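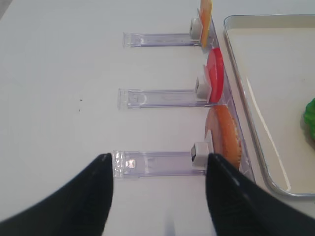 Elell Recipe Notes, data card

Version 2, released September 11, 2024
Maintainer: Ngan-ling Tsao
Transcription and checking: Roald Sæther

What is in the set

841 handwritten recipe cards, typed out as plain text. The cards come from the kitchen of the Drarkex boarding house and were kept in shoe boxes by whoever was cooking at the time. Most are for bread, soups, stews and cold lunches. Each card is one row in recipes.csv.

Columns

card_id: number written on the back of the card in pencil
title: as written, spelling kept
body: full text, line breaks kept as a slash
hand: code for the handwriting, A to F, or U for unknown
servings: whole number, blank if the card does not say
category: one of 15 labels, listed in categories.txt
notes: anything written in the margin

How the text was typed

Every card was typed once by Roald and read back against the original by Ngan-ling. Words we could not read are marked [?]. Words that were crossed out but still readable are kept between tildes. We did not fix amounts, even where they look wrong. Card 5 calls for a cup of salt in a single loaf and we left it that way.

Categories

Labels were added by hand after typing. A card gets one label only. Sandwiches and burgers share a label (sandwich_hot), which covers anything served hot between bread, and the order of the layers is kept as the cook wrote it. Some cards list the filling from the bottom up and others from the top down – check the body text before you parse it.

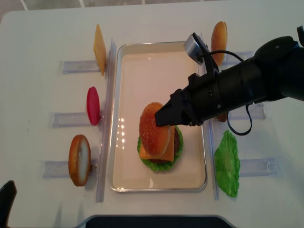

Toy burger, partly stacked, with the lettuce under the patty and the cheese above it.

Known problems

The servings column is blank for most of the soups.
Hands C and D are hard to tell apart and may be the same person.
Oven settings are a mix of Fahrenheit, Celsius and words like "quick" or "slow."
"Wikström" appears in the notes column of several bread cards. We take it to be a flour, but it could be a neighbor.

Changes since version 1

Duplicate cards merged, with both card numbers kept in card_id.
Tildes added for crossed-out words.
File encoding is now UTF-8 throughout. The old file broke on the o in Wikström.

Loading

The file opens in any spreadsheet program. In Flivow, set the separator to semicolon and turn off automatic dates, or fractions such as 1/2 will be changed on import.

Use

Free to copy and change, with credit to the Elell Recipe Notes. Please send corrections to Ngan-ling with the card number. The next release is planned for October.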